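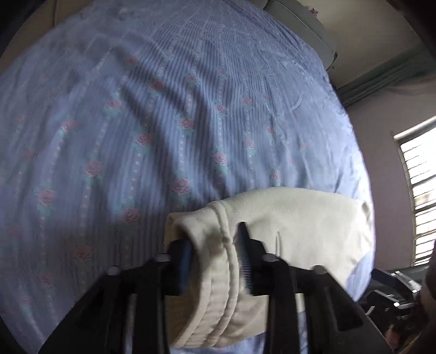
Batero: laundry on the bed, with notes

Hi, and welcome to the folder! Batero is a collection of pictures of clothes lying on beds, in various stages of being smoothed, turned and folded, plus a text file where I wrote down what each piece is like and how I'd fold it. I started it as a list for myself (I do the laundry in our place and I kept refolding the same pull-on pants three different ways), then Qianru Cui asked for a copy, then she started sending me corrections, and now it has a README.

This is version 2. If you have the first one, please throw it out. The garment names changed and so did half the fabric words, and mixing the two will only make you sad.

What you get

pictures/ has 700 pictures, all of clothes on top of bedding.
garments.csv has one line per garment, 115 of them.
folds.txt is the long one. Plain text, one entry per fold, written the way I'd tell you over the phone.
words.txt lists the 16 fabric and seam words I allow myself, with what I mean by each.
oldnames.txt matches the old garment names to the new ones. You only need it if you wrote something against version one.

Everything is plain text apart from the pictures. I know a spreadsheet would look nicer. I kept losing line breaks in mine, so plain text it is.

Where the clothes came from

Mostly our closets. Yuzhen Jiang let me go through two bags of her family's outgrown things before they went off to be donated, so there's a good run of kids' pajamas. Tumaini Rotich gave me a whole week of his laundry and asked me only to leave out the socks, which I did, and then I left out everyone's socks because it turned into a much tidier collection without them. Tianyou Zhong added the knitwear in September and wrote the sweater section of folds.txt, and you can tell, because he's far more patient with sleeves than I am.

Everything had been worn and washed before it went into the collection. I wanted clothes that have been through some laundry, since new ones have those sharp store creases and they practically fold themselves.

The bedding

I get asked about this more than anything, so here goes. The bedding isn't plain! You'll find stripes, checks, flowers, and one very loud duvet cover with citrus on it. The light blue sheet with the pink roses and the fine stripes is my favorite, and I use it as my test for whether a label makes sense: a cream or off-white garment shows up nicely against it, while a pale blue shirt pretty much disappears.

There's a column in garments.csv called bedding. I put the main color first and then the pattern, like this: light blue, striped, pink roses. If you want only the easy pictures, pick bedding that's far from the garment in color. If you want the hard ones, do the opposite, and good luck with the gray T-shirts on the gray jersey.

I haven't tried to standardize the sheets. Some are pulled tight and some are rumpled, and a rumple under a thin shirt looks an awful lot like a crease in the shirt. When I wasn't sure which I was looking at, I wrote "wrinkle, unsure" and moved on.

How a line in garments.csv reads

Each garment gets these, in this order:

name: short, no spaces, made up of color plus kind, with a letter when there are several
kind: what it is, as plainly as I can put it
color: what I'd say out loud, so "cream" and never "ecru"
fabric: from words.txt
edges: hems, cuffs, waistbands, necklines
bedding: see above
fold: the name of an entry in folds.txt
notes: whatever wouldn't fit anywhere else

The kind column is allowed to say "garment" and nothing more. Please don't fix those for me! Plenty of pictures come in close on a band or a hem, and from a band alone I can't always say if I'm looking at pants, shorts or a skirt. A guess in that column caused a whole chain of silly mistakes in the first version (a skirt spent months filed under pajama bottoms), so now the label stops where the picture stops.

Waistbands, the long section

Sorry, this one got away from me. Waistbands are where soft clothes go wrong. The body of a knit garment will lie down if you run your hand over it, and the band won't, because it's thicker and it's gathered and it wants to be shorter than the fabric it's sewn to. So the band bows, the fabric beside it ripples, and you end up with a fold that springs open the second you let go.

My words for bands, so that you know what you're reading:

gathered: the fabric is bunched along the length of the band
channels: puckered rows with raised seams running between them
flat: no gathers at all, like a yoga waistband
double seam: two raised lines of stitching where the band meets the body
knot: a little bunched lump in a seam
open left, open right, open down: which way the opening of the band faces in the picture

The cream garment on the rose sheet is a nice full example. Its line goes: soft smooth knit; band thick, gathered, with channels; double seam between band and body; small knot in the seam; open left, inner layer showing, tan in shade. That's nearly every word in the band list used in one go, and if you're adding garments of your own I'd read that line first and copy the rhythm of it.

A word on color while I'm at it. Cream goes beige in shadow. I label the garment by its lit side and leave the shadow out of the color column, so a piece that reads off-white near a window and tan inside the band is still just cream. Qianru disagrees with me on this and her version has two color columns. Hers is probably better. I'm not redoing 115 lines.

The band-first fold

This is the entry people use most, so I've copied it in here too. It's called bandfirst in folds.txt and it works for anything soft with a gathered waist.

Lay the piece on the bed with the band toward whichever side your good hand is on. Smooth the body first, from the middle out, and leave the band alone while you do it.

Then bring the two layers of the band together so the front edge sits on the back edge. Match the side seams if you can find them. On the really soft knits you sometimes can't, and then I go by the place where the gathers are evenly spread on both sides.

Pinch the band in the middle and give it one gentle tug outward. Don't stretch it all the way. You just want the puckers lying in the same direction.

Fold the piece in half lengthwise, so the band is folded onto itself. Press down on the double seam with your palm. That seam is stiffer than anything else on the garment, so it'll hold the fold if you line it up.

Now fold from the far end toward the band, in thirds for long things and in half for short ones. Finish with the band on the outside. If you finish with it on the inside it makes a lump in the pile and everything above it slides off (I lost an entire stack of Tumaini's T-shirts that way).

For small kids' pajamas, skip the tug. There isn't enough band to bother.

Things that are missing or a bit off

No socks, as I said. No bras either, and hardly any jeans.

Nothing on hangers. It's all beds.

Lots of close views, fewer full ones. If you need the outline of the whole garment, filter the notes column for "whole", and expect a much smaller pile.

Light comes from one side in most of the pictures, so one side of every fold is brighter than the other. I like it because you can see the seams, but it does mean that shallow dents look deep.

Small curls along an edge are labeled "curl" when I could see the fabric turning over, and "edge shadow" when all I had was the dark line. I went back and forth on some of these a lot. If you think I got one wrong, you may well be right.

Fabric words describe how a thing looks and nothing more. "Smooth knit" doesn't mean cotton or bamboo or whatever. I didn't copy the care tags, and several had been cut out anyway.

What people do with it

Wenjie Fan runs a home-skills evening and prints pages from folds.txt as handouts. Yuzhen sorted the pajama lines by size and made a donation checklist from them. Somebody wrote to me about sewing, wanting to compare how gathered bands pucker, and I hadn't thought of that at all but it's a lovely use! If you do something with it, I'd love to hear.

What it won't do is tell you how big anything is. I never put a ruler on the bed, so please don't work out measurements from the stripes on my sheets. Somebody tried.

Adding your own

Send me the pictures and one line per garment in the order above. Use the words in words.txt, and if you need a new one, tell me what you mean by it in a sentence and I'll probably say yes (Tianyou got "ribbed, fine" in with a two-word message). Keep the bed in the picture. Leave people's faces out, and names on labels too, please, including the ones inked inside school clothes.

If two of us have described the same fold under different names, I keep the older name and put the newer one in brackets after it.

Sharing

Copy it, print it, change it, pass it around. Keep the contributors' names with it: Qianru Cui, Yuzhen Jiang, Tumaini Rotich, Tianyou Zhong. If you change the labels, please give your copy a different name so I don't get mail about waistbands I've never met.

Next up

Fitted sheets. Tianyou has a method, and I've watched him do it and still can't write it down.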